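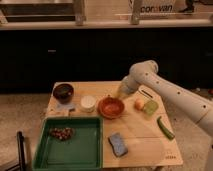

4. Setting up series recording on the Rositside box

Do section 3 first (channel scan). No scan, no guide, and nothing in this section will work.

You need: remote, box on software version 10 or later, a USB drive if you want to keep whole seasons. Version number is under Menu > System > About.

4.1 Get the guide loaded

1. Press GUIDE. First load is slow. Leave it alone until the grid fills in.
2. If rows say "No information," press the yellow button to refresh.
3. Still blank? Menu > Channels > Guide source. Pick Clondard if you have the Clondard drama pack, otherwise leave on Automatic.
4. Press BACK to exit. Don't press HOME here, it drops the guide source change without asking.

Note: guide data goes out 10 days. A show starting later than that can't be set from the grid. Use search, 4.3.

4.2 Record a series

1. Find any episode in the grid. Doesn't have to be the first one.
2. Press REC once for that episode only. Press REC 2 times for the whole series. A stacked red dot shows up next to the title.
3. Press OPTIONS while the title is highlighted. Choose:
New episodes only - skips the afternoon reruns. Daily soaps repeat a lot, so turn this on.
Any channel - records wherever it airs. Leave off unless the show moved.
Keep - All, or Last 5.
4. Set Extra time. Default is none. For weekend specials and finales set it to 10 minutes, they run over.
5. Press OK, wait for "Saved."

CAUTION: Keep > Last 5 deletes the oldest episode as soon as a new one starts recording, watched or not. There is no undo. Deleted episodes do not go to a trash folder.

Note: Mythology serials and long family dramas sometimes get renamed in the guide halfway thru a run (subtitle added, "Season 2" added). The box sees this as a new show. Set it again.

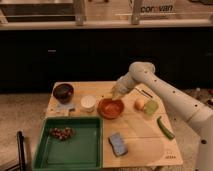

4.3 Search by title or cast

1. Press the magnifier button.
2. Type at least three letters. Title, actor or character name. Spelling counts, try the short version. Searching Galli will find both the serial and the Sunday catch-up show.
3. Results marked with a clock haven't been scheduled yet. Press REC anyway and the box waits for the first air date.

4.4 Phone app (Dusalico)

1. Install Dusalico on the phone. Same wifi as the box for the first pairing.
2. On the box: Menu > Devices > Add phone. A code comes up.
3. Type the code in the app before it times out. If it does time out, back out and start from step 2.
4. Tap Recordings. Your list should match the one on the TV. If it doesnt, pull down to refresh.

Note: the app can set and cancel recordings away from home. It can't play them away from home.

4.5 If an episode didn't record

Error 1351, drive full. Delete something or change Keep.
Error 3883, two recordings already running. Third one loses. Change the order under Menu > Recordings > Priority.
No error, just missing: channel changed the schedule late. Check the guide for a repeat and press REC once on that.

Copying recordings to another drive: see section 5.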